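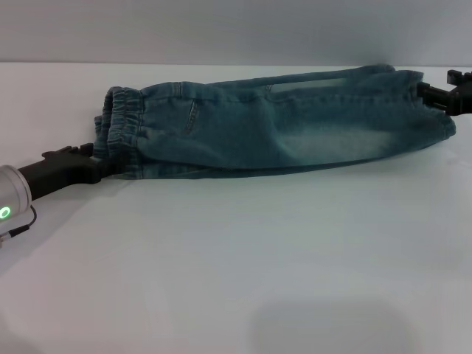 Talks > Garment Handling > Speaker Notes

Folding as a Service: What the Fidora Kit Does, and What It Costs You in Patience

Apr 8, 2023

9 min read

12 shares | 4 comments

Opening (take your time, let people find their seats)

Good morning, everybody, and thank you for coming to the early one. I know the coffee is at the other end of the building, so I take it as a real compliment that you're in here with me. Let me start by asking who in the room runs a laundry, a rental business or a resale warehouse. (Wait for hands.) Lovely. And who is here because somebody at work said "go find out if the folding robots are any good yet"? (Wait. Usually gets a laugh. Say that I was sent on the same errand last September.)

I'll be talking about the Fidora folding kit, which we've had on our sorting floor in Garidville on a review agreement. We paid for our own installation and our own staff hours, and Fidora hasn't seen these notes. Please do ask questions as we go along. I would much prefer to be interrupted than to leave you wondering about something for half an hour.

What's in the kit

Two arms, two grippers, a controller and the folding software. You bring your own table. Ours is a plain white top with a plain light wall behind it, and I'd recommend something just as boring, for reasons I'll come to when we get to cameras.

Mention the monthly service plan here and then move along, or they'll want to talk about price for the next twenty minutes. Tell them price is at the end. Promise it.

Why we tested on jeans

Everybody demonstrates towels. I've sat through a great many towels, and a towel is a very forgiving thing – four corners, one thickness, no opinions. Our bins are full of resale denim, so we went straight to it, and I picked the pairs with gathered elastic in them, because those were the ones our own people grumbled about.

Think about what a gathered band asks of a gripper. The fabric is ruched up into ridges with rows of stitching running across it, so it's thick and springy, and it likes to open up into a ring. Further along, the same garment is flat, with a stack of two legs lying one on the other. The kit's approach is to put one gripper at each end, one on the edge of the gathered band and the other pinching the far end of the legs near the top edge, with the jeans stretched lengthwise between them.

(Slow down here. Hold the two ends of a scarf or your jacket and show them. It gets the idea over faster than any amount of talking.)

The far end is where I'd ask you to look hardest when you get your own demonstration. Denim bunches where you pinch it, and the rounded part of the legs can hang a bit lower than the point being held. A person smooths that with the side of a hand and never thinks about it. With the kit, you need to decide how much of that bunching you can live with in a finished stack. For our resale shelves we can live with quite a lot. For a hotel, perhaps you can't.

What we counted

We put 400 pairs through during the review, all of them sorted by our usual crew beforehand. Of those, 374 came off the table in a fold we were happy to shelve as it was. The others went to a person for a tidy, and most of the tidying was at the elastic.

We ran a mixed batch as well, 574 pieces of tops and trousers together. I won't give you a success figure for that one. We changed the settings partway through and I don't think the number would be fair to anyone, Fidora included. If you run a mixed line, please insist on a trial with your own bins.

Cameras and light

Faded denim gave us less bother than I'd feared. You've got pale areas along the middle of the leg and darker folds and creases, and those seem to give the software something to work with. White pieces on our white table were another story, and we've ordered a gray mat. Watch for glare near the edges of the table too. We moved one lamp and wished we'd moved it in the first week.

The other one we looked at

Somebody always asks about Nusero, so I'll get ahead of it. We saw their system for a day at the Rozīte linen plant, and it was very quick on flat goods. It wasn't set up for garments when we visited, so I can't compare them properly and I won't pretend to. If sheets are your whole life, do go and see it.

Living with it

Setup took us 4 days, including one lost to a table that wasn't level (my table, my fault, happy to own up). Training the crew was the easy part. Leave slack in your cables and give them a tidy route off the work surface, and check the finger tips for lint at the start of each shift – denim sheds more than you'd believe.

My gripes: the manual is thin on elastic, the software update restarts the controller without asking nicely, and I'd like a simpler way to tell it "leave this one for a person."

Price, as promised

(Put up the handout with the plan tiers. Don't read it aloud. Point out that spare finger tips are billed separately, as several people missed that last time.)

We're keeping ours on for another term, on the denim line only. I'll stay by the door afterward if you'd like to talk about your own floor, and there are printed copies of the settings we ended up with on the front table.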